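Recording microwave demonstrations with two arms

Rostam Ahmadpour, updated December 21, 2024

These notes cover the microwave task in the Jendoseck set. They assume you have already paired the arms in Movus and can drive both from the leader handles.

Setting up

Put the oven on the white table with the cloth behind it and plug it in. Check that the display shows 0 before you start. Set each episode to 28 seconds in Pastor, and drive both arms to the home pose. 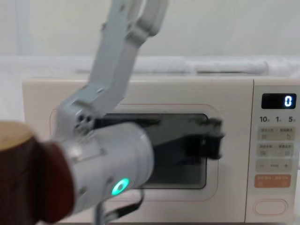

Keep contact with the door light. If the oven slides on the table, stop, delete the episode and put the oven back on its marks. We lost 97 episodes in February to an oven that had crept out of place.

Before each approach, open the fingers and hold still for a second. The model needs a few steady readings at the start. Come in slowly and vary the angle a little from one episode to the next. 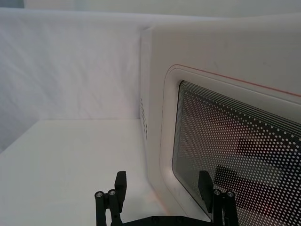 Wrist view with the fingers open in front of the door.

Opening the door

Use one arm for the door and keep the other clear until it is fully open. Swing it in one smooth movement. Small corrections are fine and should stay in the recording, but long pauses should not.
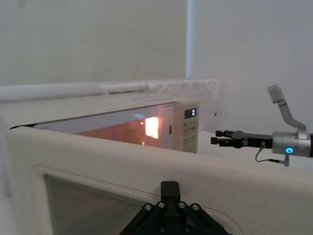
Watch both wrist feeds as you work. If one freezes, mark the episode as bad in Pastor and carry on with the next.

Finishing an episode

Back both hands away from the oven before you press stop. Then label the episode "open", "close" or "failed". Millico asked for 200 good episodes of this task, and 146 are uploaded so far.
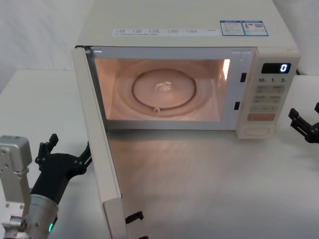
Door open, with the turntable and the inside of the oven in view.

Copy the files to the shared drive at the end of each session and write the episode range in the log.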